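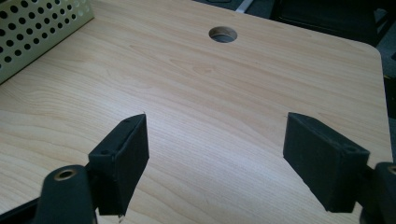

Laundry handling remains the slow step in household robot trials

Machines that can reliably take clothes out of a basket, sort them and put them away are still some distance off, according to results released in June by Nitance, a company that tests domestic and light commercial automation. Its latest round of trials found that rigid items are handled at close to the speed of a person working with tongs, while soft items continue to account for most failed attempts.

The trials covered 702 attempts at clearing and sorting chores on a standard tabletop. Of these, 400 involved clothing or other fabric. The machine under test, a two-armed unit supplied by Prinivlow, completed 87 of the fabric attempts without a person stepping in.

Szymon Pawlak, who managed the trials, said the figure was lower than the company had forecast but consistent with earlier rounds.

"A mug has a shape and keeps it," Pawlak said. "A shirt in a basket has no fixed outline. The machine has to pick a point to grip, lift, and then work out what it has lifted."

Perforated baskets add a second difficulty. The regular pattern of holes confuses depth estimates near the walls, and a fingertip that goes a few millimetres too far can catch the rim along with the cloth. Nitance recorded rim contact as a fault whenever the basket moved out of position.

Dark fabric was the worst case. Black and navy garments return little surface detail under ordinary room lighting, and folds are hard to separate from shadow. Pawlak said the supplier had asked for brighter lamps over the table but the request was declined, as the test specification calls for the lighting of an average laundry room.

How the work is taught

Much of the recent progress in the field has come from people carrying out the chore themselves with hand-held grippers, so that the motion of each hand and the opening of the jaws can be recorded and used to train a machine. The method is cheaper than steering a full robot by remote control, and an operator can usually learn it in a morning.

The fingers on such tools are deliberately plain: two opposed blocks that open and close. An operator used to ten fingers has to find another way to do simple things, such as shaking out a sleeve or freeing a collar caught under the rest of the garment. The usual solution is to pinch a corner, lift part of the cloth clear, and bring in the second gripper once an edge is hanging free.

Eglė Sepp, a technician who has worked on garment handling for several years, said the quality of the first pinch decides most of what follows. An operator who takes hold of a single layer near a corner can generally finish the task. One who takes hold of a bunched section in the middle has to put the garment down and start again.

"People correct a bad grip without noticing," Sepp said. "We ask operators to leave those corrections in. If you only teach the clean attempts, the machine has no idea what to do after a poor one."
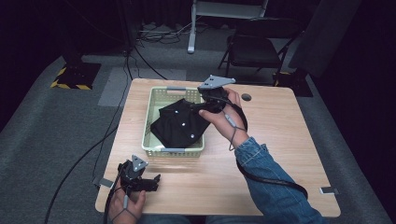 Shop-floor results

Nitance also published a shorter set of results from Jadeson, a uniform rental business that trialled automated sorting at one of its depots. The task was narrower than the household version. Garments arrived one type at a time, and the machine had only to move each one from a bin to a moving belt, with no folding.

Under those conditions the equipment ran through full shifts, although staff were needed to clear tangles. The most frequent stoppage was 2 garments lifted together, typically when a button or drawstring had snagged. Jadeson has kept the machine in service for towels and flat linen and returned its coverall line to manual sorting.

Pawlak said the depot results should not be read as a guide to home use. A depot can fix the height of the bin, the colour of the belt and the type of garment. A household basket may hold socks, a fitted sheet and a jacket in any order, and its owner will not accept a machine that needs to be attended while it works.

Cost is a further obstacle. Two arms, a sensing head and a fixed work surface take up more floor space than a washer and dryer together, and current units need a clear area on all sides of the table. Nitance did not publish a price for the Prinivlow machine.

Next round

The company will repeat the fabric trials with revised fingertips from Ajayi, a parts maker, using a softer facing intended to separate single layers of cloth. The table, basket and lighting will stay the same so that the two rounds can be compared directly. Folding will be scored as a separate task for the first time, and an attempt will count as complete only when the garment has been placed on the table with its sleeves inside the outline.

Sepp said she expected the new facing to help with cotton and make little difference to knitwear. Results are to be released on the Nitance website once scoring has been checked by a second reader.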